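Household Textiles, Unit 4: Bedding, Fibre and Care
Course handout for weeks 5 and 6. Tutor: Greer Cowie
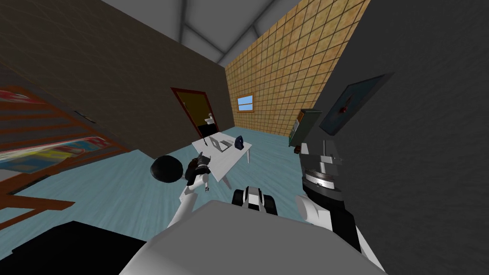 The unit covers what bedding is made from, how it is put together, how it wears, and how to look after it. You will need this handout in both weeks. The reading is chapters 7 and 8 of the course book, and the short extract on finishes that Toàn Phan gave out last time. If you missed that session, copies are in the tray by the door.

4.1 Some terms

People use the names of bedding loosely, and shops are not much better. For this course we will use the following.

Sheet: a single layer of woven or knitted cloth placed next to the sleeper. Bottom sheets may be flat or fitted.

Blanket: a single layer of thicker cloth, woven, knitted or felted, used for warmth.

Quilt: two layers of cloth with a filling between them, stitched through so that the filling stays put.

Duvet: a closed bag with a filling, used inside a removable cover. The stitching through the bag forms channels or boxes.

Coverlet: a light top layer, often decorative, with little or no filling.

Throw: a loose piece of cloth laid over furniture or a bed. Size varies a great deal and the word tells you nothing about fibre or weave.

In the written task, please use the term that matches the construction. A printed cotton coverlet sold as a "summer quilt" is still a coverlet if there is nothing in the middle.

4.2 Fibres

Cotton is the most common fibre for sheets. It takes up moisture well, stands up to hot washing and can be ironed at a high setting. It creases. Its strength goes up slightly when wet, which helps it through many washes. Longer fibres make a smoother, stronger yarn, and shorter ones make a yarn that is hairier and more likely to pill.

Linen comes from the stem of the flax plant. It is stronger than cotton and feels cool to the touch. It has little stretch, so it creases sharply and can crack along a fold if it is always pressed in the same place. Old linen sheets often fail along the fold line while the rest of the cloth is still sound. Refold them differently each time they go in the cupboard.

Wool is used for blankets and for fillings. It traps air and can take up a good deal of moisture before it feels damp. It felts if it is washed hot or rubbed hard, and clothes moths eat it.

Silk is used for fillings and for some sheets. It is weakened by strong sunlight and by alkaline detergents.

Polyester is strong, cheap and quick to dry. It takes up very little moisture. Blended with cotton it cuts down creasing, but the surface tends to pill, and the pills hold on because the fibre is strong.

Viscose and similar fibres are made from wood pulp. They feel soft and drape well. Ordinary viscose loses strength when wet, so handle it gently in the wash and do not wring it.

4.3 Weaves

Most sheets are in one of three weaves.

Plain weave goes over one, under one. Percale is a close plain weave with a crisp, matt feel.

Twill has a diagonal line on its face. It is firm and hides dirt quite well. It is less usual for sheets now, though you will meet it in mattress covers.

Sateen has longer floats on the surface, so it looks shinier and feels smoother. The floats snag more easily than the short crossings of a plain weave.

Thread count is the number of warp and weft threads in a given area of cloth, per square inch on most labels. Some makers count each ply of a twisted yarn as a separate thread and some do not, so two figures can look far apart when the cloths are much alike. Our two sample sheets show the problem. The Viltetti sheet is labelled 325 and the Plasorance sheet is labelled 423. When we put both under the counting glass in week 3, the group could not tell them apart by touch, and the second turned out to use a two-ply weft. Fibre length and yarn quality have more effect on how a sheet wears.

4.4 Printed and dyed patterns

A pattern may be woven in, printed on, or added by hand. Turn the cloth over to find out. A woven pattern shows on the back, usually with the colours reversed or with loose floats. A printed one is paler on the back, or does not show at all.

Pigment prints sit on the surface and are held by a binder. They can feel slightly stiff, and they wear off at the edges and folds first. Reactive dyes bond with the fibre, leave the cloth soft and last better in the wash. Dark reds and navy blues are the colours most likely to run, so test them before washing with anything pale.

To test, dampen a white cotton cloth, press it on a hidden part of the pattern for one minute, and look at the cloth. Do this for each strong colour. Write down the result even when nothing comes off.

4.5 Fillings

Down is the soft undercoat of ducks and geese. It gives a lot of warmth for its weight but loses loft when wet. Feather is heavier and cheaper, and the quills can work through a loosely woven case. Polyester filling washes easily and goes flat sooner than down. Wool and cotton fillings lie flatter and drape close to the body.

Warmth in this country is given as a tog rating. A higher tog means more resistance to heat loss. The rating does not tell you weight, so a heavy quilt may rate lower than a light duvet.

Stitching matters as much as filling. Where the two outer layers are sewn straight together, there is a thin line with no filling and heat is lost along it. Better duvets have small walls of cloth inside, so each box keeps its depth up to the seam.

4.6 Washing and drying

Read the care label first. If there is no label, treat the piece as the most delicate fibre you think it might contain.

Wash new sheets before use to take out finishing agents and loose dye.
Close zips and buttons on covers.
Turn printed covers inside out.
Fill the drum loosely. Sheets that twist into a rope do not rinse properly.
Use less detergent in soft water. Most people use too much.
Keep softener off towels and anything that needs to take up moisture.
Dry in moving air where possible, and keep strong colours out of full sun.

A filled piece must be dry right through before it is put away. The outside will feel dry hours before the middle does. Press it in several places with the flat of the hand and smell it. A musty smell means more drying.

Skye Forsyth asked last week about washing at low temperatures. A 30-degree wash is enough for lightly soiled bedding. It will not kill dust mites, which need 60 degrees. Where someone in the house has an allergy, choose bedding that can stand the hotter wash in the first place.

4.7 Storage

Store bedding clean. Body oils and food marks draw insects and turn yellow with time. Use a cotton bag or an old pillowcase. Sealed plastic is fine for a few days when moving house, but it can trap damp over a season. Line bare wooden shelves with acid-free paper for anything old or valued, as wood gives off acids which stain cloth.

Large quilts are best rolled on a tube with the top side facing out. If you have to fold one, pad the folds and change them twice a year.

4.8 Repair

Small repairs are worth doing early. Patch with cloth of the same weight or slightly lighter, washed beforehand so that it will not shrink. A heavy patch pulls at thin cloth and makes a new tear beside it. For a sheet worn in the middle, the old method is sides-to-middle: cut it down the centre, join the two outer edges with a flat seam, and hem the new sides. Fergus Gourlay will show this in week 6, using a double sheet. Bring fabric scissors if you have your own.

4.9 Practical work

Work in pairs. Each pair takes one box from the Menzies collection, which has 34 pieces, all numbered on a sewn tape. For each piece in your box, record:

the term from section 4.1
the fibre, with your reason
the weave, seen through the glass
how any pattern was made
signs of wear and where they are
the care you would advise

Burn tests are done only at the front bench with Siobhán Keane, and only on the loose yarns supplied. Do not cut threads from the collection.

The written task is 3,000 words on one piece of bedding from your own home or family. Cover its construction, use and care. Hand it in by the last class in April. Drawings and fabric swatches do not count towards the length.

There is a visit to the Wodcombe weaving shed on Saturday, March 7, 2026. Wear flat shoes and tie long hair back near the looms. Lunch is not provided.

Reading for next time: chapter 9, on mattresses and mattress covers, as far as the section on springs.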